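Review: Wunix Corridor Runner delivery robot, one year in a working hotel
2025-01-23

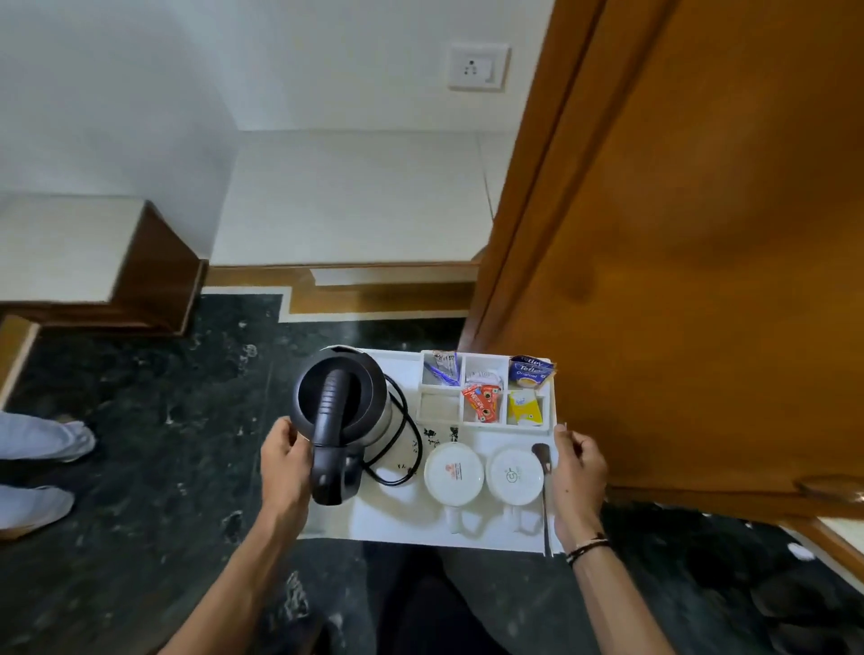

A room tray with kettle, cups and sachets. Trays are still carried by hand.

We bought the Wunix for our hotel in Kirnthorpe after a demo at the trade show in Sumley. It is a waist-high cabinet on wheels with two locking drawers. It rides the elevator alone, stops at the guest's door and calls the room phone. We have 100 rooms, and it logged more than 2000 trips by the end of December.

For towels, toothbrushes and bottled water it does the job. The night desk used to lock up and go upstairs for every request. Now the clerk loads a drawer, enters the room number and stays put. Setup took two days, most of it spent on the elevator link, which a Kolev technician had to finish.

It can't do trays. A kettle with its cord, upside-down cups, a spoon and an organizer of coffee and tea packets won't fit in a drawer, and we didn't like how things slid around when we tried smaller loads. It also won't set anything up inside a room. Housekeeping does all of that the same way as before.

The work has changed more than the hours. Nobody lost shifts. The evening runner now spends most of the shift on room setups and minibar checks, and some of the staff miss the tips from towel runs. We should have talked about that before the robot arrived. We now add a set amount to evening pay.

Complaints: the drawer latch sticks, the door chime is too loud after 10 p.m. and can only be changed through support, and thick carpet slows it down. Battery life is fine.

I would buy it again for small items. If most of your calls are for trays, wait.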